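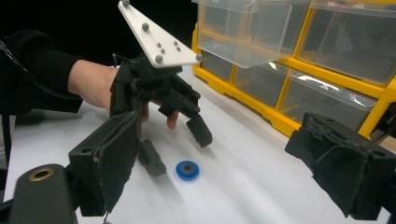

Grip pads over a blue ring, marker plate on top. Pad comparison, hand-held grippers.

Felista Ndung'u · @felista_grips
1/ Spent most of October comparing finger pads and tracking on our hand-held grippers at the Jumilstead bench. Posting the notes as a thread so I can stop answering the same email. Parts, numbers and complaints follow.

2/ Setup: two hand-held grippers, same body and linkage. Each has a camera that looks down past its own fingers. Each has a rigid plate with round markers for the motion capture system. White table, small parts, drawers within reach at the back.

3/ Three pad materials on test. Flat rubber, a fabric-faced foam, and a fuzzy loop fabric glued over a hard backing. All cut to the same rectangle so the fingers close to the same gap. Kvido Zelenák cut them and labelled the bags. The labels fell off, so we did the first day twice.

4/ Test part is a flat washer-shaped ring lying on the table. It is a mean part. Low profile, nothing to grab from the side unless the fingertips come right down to the surface. If a pad stands even slightly proud of the fingertip, it pushes the ring away before the tip gets under it.

5/ 3191 attempts logged in total. 3129 of those have usable tracking from start to finish. The other 62 were thrown out for marker dropouts and I'll come back to those.

6/ Rubber first. Best hold once closed. Worst approach. It drags on the table when you come in low, the fingertip chatters, and the chatter shows up in the pose data as a buzz you then have to filter. Filtering hides real wrist motion, so I'd sooner not have it there at all.

7/ Fabric-faced foam. Easy to use, forgiving on approach, soft enough that you don't need to be square to the part. The edges fray. Once they fray, threads hang into the camera view and the segmentation step starts calling them part of the object. Trim often or bind the edge.

8/ Loop fabric. Slides over the table without catching. Holds the ring well if you close on the rim and poorly if you close across the hole at an angle. Picks up lint. Wear is slow and even, and the colour stays dark, which keeps glare out of the wrist camera.

9/ My pick for flat parts is the loop fabric, with the lower edge trimmed flush to the fingertip. For anything tall I'd still go with rubber. The foam can stay in the drawer.

10/ Now the plates. We started with a flat plate and markers in a near-regular pattern. Bad idea. The solver flipped the pose whenever the hand rolled past a certain angle. Areeba Ghumman redid the layout as a triangle with uneven spacing and a small cluster near the middle. Flips stopped.

11/ The triangular plate angles up from the body, so it stays clear of the knuckles for most grips. Most. If you choke up on the handle your hand will shade the lower markers from the side units. That accounts for nearly all of the 62 dropped runs.

12/ Fix was a strip of tape on the handle to show where the top of the hand stops. Dropouts went down the same afternoon. I had drawn up a bracket for this. The tape is better than the bracket.

13/ Cameras. We ran the Tevari module and the Stekdale module in the same mount. Tevari has the wider view, so you see both fingers and the part through the whole approach. Stekdale is sharper in the centre but loses the fingertips when the gripper opens fully.

14/ For demonstration data I want the fingertips in view at all times, even if they take up a lot of the picture. Going with Tevari. The Stekdale would make sense for inspection work, where the tool stays still and the part fills the view.

15/ Exposure: lock it. White table plus a dark background means auto exposure hunts every time the gripper tilts. We set it off the table surface and left it there. The background goes almost black and I don't care, there is nothing back there the policy needs.

16/ Cables. Route over the back of the forearm with slack at the elbow. We tried a cable down the inside of the wrist and it tugged on every roll. Josphat Nzioka sleeved ours and the strain relief has held so far. Check the connector at the start of every session anyway.

17/ Controller side. Gripper width goes through a Wanyama board over USB. Timestamps come from the board, not the host. When we used host time the width signal lagged the pose by a varying amount and no fixed offset would line them up. If your grasps look early in playback, check this first.

18/ Session length: 10 minutes, then swap operators. Past that the grip gets sloppy and people start sweeping the ring to the table edge to pick it up, which is a fine trick and useless as data for us.

19/ Someone asked about arm results. Pendo Nzioka ran a policy trained on the loop fabric runs with the same fingers bolted to the arm. It picks the ring. It is slower than a person and it closes too high when the ring is near a table edge. We don't have enough edge runs, so that's next.

20/ Someone else asked about cost per pad. Cheap. The time is in the gluing. Scuff the backing, thin coat, clamp overnight. If you skip the scuffing it peels from the bottom corner first, where you least want it.

21/ File 1045 in the shared folder has the pad template and the marker layout for the triangular plate. Print at full scale and measure it before you cut. Two people have already printed it to fit the page.

22/ Correction to post 7: binding the edge adds thickness and brings back the problem in post 4. Trim only. Thanks to Areeba for catching it.

23/ Still open: whether a thinner backing would let the loop fabric sit lower without losing grip on the rim. Kvido has a sheet on order. Will add to this thread when it's been on the bench for a while.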